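The standing desk and my back

I bought a standing desk in October because my back hurt and because everyone on the internet who has one sounds like they joined a church. It cost 213 dollars after the coupon. It came from an outfit called Walell, in a box I could barely get through the front door.

The claims first. The Walell page says standing "activates" you. It says I will burn more calories, think more clearly and sleep better. I wrote to them asking where the sleep part came from and got a reply from someone named Xiomara Szabo, who was very polite and sent me a link to the same page I had been asking about. I wrote back. She sent a coupon.

So I did my own test, which I admit is not much of one. It's me, a desk and a notebook. For 9 weeks I wrote down when I stood, when I sat and how my back felt at dinner. You could drive a truck through the holes in that as an experiment. I knew which days I was standing, for one thing, and I wanted my 213 dollars to have been well spent.

Even with all that on its side, the desk didn't do much. My back felt a bit better on standing days for the first two weeks. Then my feet started hurting and I couldn't tell the difference. By the end of the notebook the best days were the ones when I'd walked to the store at lunch, and I don't need a motor under my desk for that.

Then the extras start. Once you own the desk you need the mat, because of the feet. I bought the Grusard one, with the little bumps. After the mat, people tell you about the wobble board, the monitor arm and the special shoes. A guy at work swears by an app called Lumanlan that buzzes every half hour and tells you to change position. He showed me his streak. I asked if his back was better and he said it was hard to say.

I'm suspicious of anything where the fix for the product is another product. I'm also suspicious of the word "ergonomic." As far as I can tell it gets printed on any object that has a curve in it. My old kitchen chair has no curves at all and I've sat in it for years without complaint.

Work surfaces and buttons:

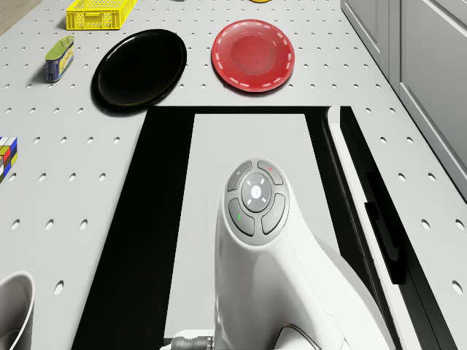
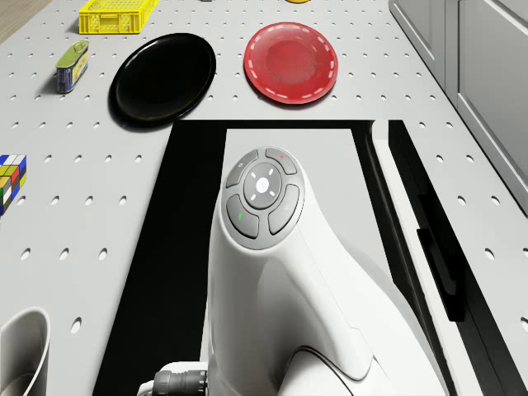

Back to the height question, which I still can't get a straight answer on. Elbows at ninety degrees, says the manual. Screen at eye level, says the same manual one page later. On a laptop you can't have both unless your arms grow out of your neck. The memory button for the standing height forgot its setting twice in January, too, and came back an inch low both times.

I haven't returned it. The return window closed while I was still being hopeful, and it does make a decent place to fold laundry. If somebody has a real study on the sleep thing, please send it, and I mean a study, with people in it. My sister wants to try the desk for a month before she buys her own. She can have the mat too.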